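Looking After a Robot's Fingers
by Danica Milošević

Hello! I work in a workshop in Lencombe, and a big part of my job is keeping one robot arm in good shape. The arm is called Kirnetti. It picks things up and puts them down again, and it does that for most of the day, so quite a lot of my morning goes on its fingers.

Yes, fingers! Kirnetti has two of them. They're dark and a bit rounded at the tips, and they don't have knuckles or nails like yours do. They slide together to pinch something and slide apart to let it go. The whole hand is called a gripper, which is a very sensible name for it.

Try this while you're reading. Hold up your thumb and one finger and pinch a pencil. Now pinch a sock. Now pinch the edge of a cereal bowl and lift it (empty, please!). You squeezed differently each time and you probably didn't even think about it. Your skin told your brain how hard you were pressing, your eyes told your brain where the bowl was, and your muscles got on with it. With a robot, a person has to set all of that up and then keep checking it hasn't drifted. In my workshop that person is me.

First job: switch it off

Before I touch anything, I stop the arm. There's a big red button for emergencies, and there's also a proper switch with a key. I use the switch, take the key out and put it in my pocket. Anyone else who comes in can't start the arm while I've got my hands in there.

If you ever visit a place with robots, you'll see lines on the floor and maybe a fence. Stay on your side of them, even if the arm is standing perfectly still. A robot can be waiting for its next instruction, and a waiting robot looks exactly like a switched-off one.

Washing its hands

Next I clean the fingers. I use a soft cloth, a tiny bit damp, and I wipe from the base up to the tip. Then I do the inside faces, the parts that touch whatever is being picked up. Those matter most. Dust makes a finger slippery, and a slippery finger drops things. You'll know this if you've ever tried to open a jam jar with flour on your hands.

I don't use washing-up liquid, and I don't use the spray we clean the windows with. Some sprays make the soft covering on a robot's fingertips go hard and shiny, and then it can't grip at all. I learned that one in my first September here and had to order a new pair. My boss, Mr Bošković, was very nice about it, but he did hide the spray.

While I'm wiping I have a good look for cracks, nicks and flat patches. I run my own fingertip along the edge too. Eyes are good at spotting a scratch but skin is better at finding a tiny bump.

Then I clean the camera. Kirnetti has a little one up by its wrist, looking down towards its fingers, so it sees a very close-up sort of world. Imagine holding your nose right up to everything you wanted to pick up! You'd see lots of detail and not much of the room. That's how it goes for a wrist camera. Here at arm's length you and I see a whole basket, and the camera gets a great big piece of the rim.
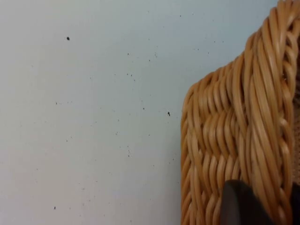

The lens gets its own cloth, the kind people use for glasses, and it never gets swapped with the finger cloth. A smudge on the lens is a nuisance. It makes part of every picture blurry, and the computer has to guess at what's in the blurry bit. Computers can be rotten guessers. If a picture looks misty, I always clean the lens before I start worrying about anything more exciting.

Checking the screws

The fingers are fixed on with screws, six of them altogether. Every time the arm moves, it shakes a tiny bit, and shaking is how screws work themselves loose. It's the same thing that happens to the wheels on a scooter.

I've got a special screwdriver that clicks when a screw is tight enough. One click and I stop. It's very tempting to give it one more turn for luck -- don't! Too tight is just as bad as too loose, and a squashed screw is horrible to get out. I've got a little dish with a magnet in the bottom for any screws I've taken off, and I put them in it even if I'm only going to be a second. A screw on the floor is a screw you'll be hunting for on your hands and knees with a torch.

Open, shut, open, shut

Once it's clean and tight, I put the key back in, step over the line and let the gripper do its exercises. It opens and shuts 50 times with nothing in between its fingers. I stand there and listen. A happy gripper makes a soft whirr that sounds the same each time. If I hear a click, a scrape or a sort of grumble, I stop it and find out why. Usually it's a bit of fluff. Once it was a piece of my own cardigan.

Then there's the part I like best, which is teaching the gripper where "shut" is. You and I know when our fingers are touching. The gripper has to be told. I close it very slowly until the tips meet, press a button on the screen, and the computer remembers that spot and calls it zero. After that it can work out how wide open it is by counting from zero. If zero is wrong, everything after it is wrong as well, a bit like starting a ruler from the wrong end.

Why a basket?

People who visit always ask me what's hard for a robot to pick up, and they expect me to say something heavy. I usually say a wicker basket! A wooden block has flat sides, so two fingers can press on it nicely. A basket is all bumps and dips. The strands go over and under each other, and round the rim they twist together into a thick plait like a rope. Press on the top of a bump and the finger might skid off. Press in a dip and it sits snugly.

There's light to think about too. Shiny cane has bright streaks along the top of each strand and dark gaps in between, and a camera can get in a muddle about which is basket and which is shadow. Have a look round your house for something woven (a mat, a chair seat, a hat) and tilt your head from side to side. See how the bright bits move? They'd move for a robot as well, whenever its arm moved.

So for a rim like that, you want one finger on one side of it and one on the other, lined up before they close. Get the arm a little too far to the left and you'd pinch nothing but air.

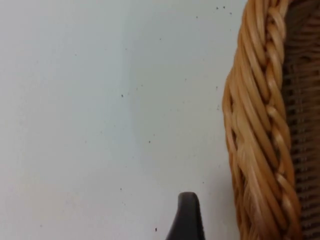

Page last updated: 7/21/19

Writing it in the book

When I've finished I write it all down in a notebook. We've got a computer for that, of course, and I fill that in too, but the notebook lives on a string beside the machine and I can flick back through it while I'm standing there. I write what I cleaned, what I tightened, and what it sounded like. Mr Bošković says my sound words are not proper engineering. One page says "bit of a wheeze". But when the wheeze came back in the spring I knew where to look, and it was the same bearing on the left finger, so I'm going to keep doing it.

After every 50 pages I start a fresh notebook and put the old one on the shelf.

Some words I've used

Gripper: the robot's hand.
Lens: the see-through part at the front of a camera.
Bearing: a ring that helps parts slide or turn smoothly.
Zero: the place a machine starts counting from.

Something to try at home

Find a friend, a blindfold and a plastic cup. One of you is the robot and wears the blindfold. The robot may only use a thumb and one finger. The other one is the programmer and gives the instructions: left a bit, down, open, close, lift. Start with the cup standing on a table. When you can do that, try it with something floppy, like a tea towel, and then with something bumpy.

If it all goes wrong, swap over. I still play this one with my nephew, and he is a much better programmer than I am. He says "down a tiny bit" and waits until I've finished moving before he says the next thing. I tend to shout three things at once and then we're picking the cup up off the carpet.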